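Gripper and arm tryouts, brick sorting table

06/07/2021

Quick dump of pics from the gripper comparison. Full write up comes when I get to it, probaly not soon. Short version for anyone who skipped the last page: two arms, same bricks, same bins, see which fingers and which camera position are worth keeping. Job is color sorting. Sounds easy. It's not that easy with small bricks and a white table.

Contenders were the Lilley soft fingers (hollow, triangular, they bend around whatever they touch) and the plain Boltness parallel jaws. Controller is the Traltano board for everything, so no excuses there. Same speed cap for every run. 100 picks per finger set per camera, mixed colors, bricks tossed by hand between runs.

Wrist camera first. What I like about it: you get the fingers and the brick in one view, so you can tell a bad grasp from a bad approach. What I don't like: the fingers and the bracket eat a good part of the picture, and close bricks go soft. Red one standing on end next to the green one is a bit blurred, and that's the one you care about. Yellow bricks in the black bin read great. Red through the milky white bin, less great, the color code had to be loosened for it.

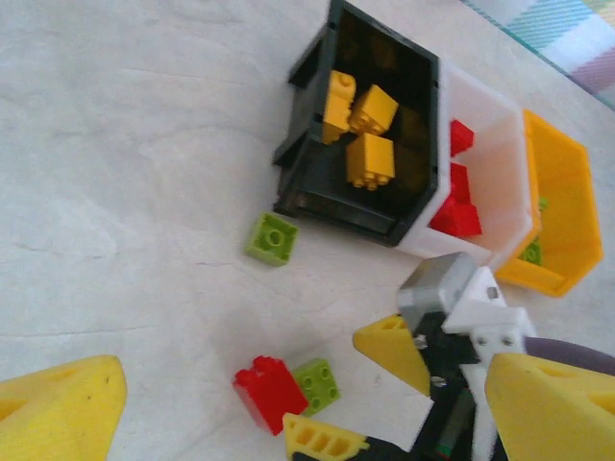 Gallardo wrote back on the build thread that the finger shape matters less than how stiff you print it, and that a softer set will beat any jaw on round stuff but lose on flat plates every time. Also asked for the closing force numbers. Don't have those yet, the Traltano logs current and not force, and I haven't done the conversion. Will post when I do.

Fair point on the plates though. Flat ones lying flush on the table were the worst part of the whole thing. Soft fingers slide over the top and close on nothing. Fix that sort of worked: come in lower, let the tips splay on the table, then close slow. Costs time. On bricks standing on end the soft set was very forgiving, could be off sideways by a good bit and still get it.

Settings if you want to copy them:

Approach speed dropped by half for the last bit of travel.
Close command held for 133 ms before lift. Less than that and the tips hadn't settled.
2 retries max, then skip the brick and move on.
Exposure locked on both cameras. Auto exposure + white table = colors drift all over.

Fixed camera next. Both arms in one shot, which makes it the only view that's any use for seeing them get in each others way. They share the floor between the trays and the rail and the elbows want the same space. For now one arm waits while the other reaches the middle. Ugly but no crashes since March.

Downside is the reverse of the wrist cam. Great for planning, poor for the last little bit of the pick. An arm over a brick hides it right when you need it. I ended up using the fixed view to choose the brick and the wrist view to do the grasp, and switching between them is where most of my bugs live. If the two calibrations disagree even slightly the arm goes down beside the brick, very confident.

Cable note for anyone building the same: leave more slack at the wrist than you think. A tight loop tugs on the last joint and you'll spend an evening blaming the controller. Ask me how I know.
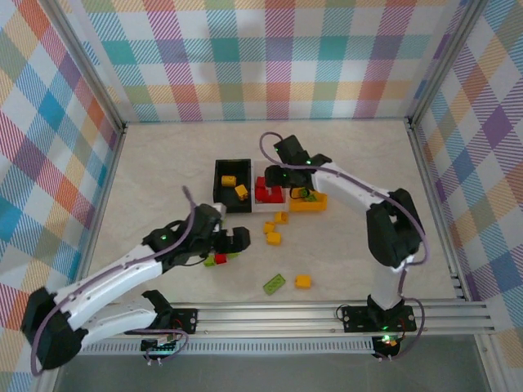 Two arms on the front rail, left gripper open above the red brick and green plate.

Still on the list: textured tips for the plates, a stiffer print of the Lilley set, force numbers for the thread. Then the whole thing over again with a matte mat on the table.

Recent galleries
Traltano board, first power up
Printing soft fingers, settings and failures
Boltness jaws vs foam pads
Wrist camera brackets, all versions
Cable routing on small arms
Log file 1399, what went wrong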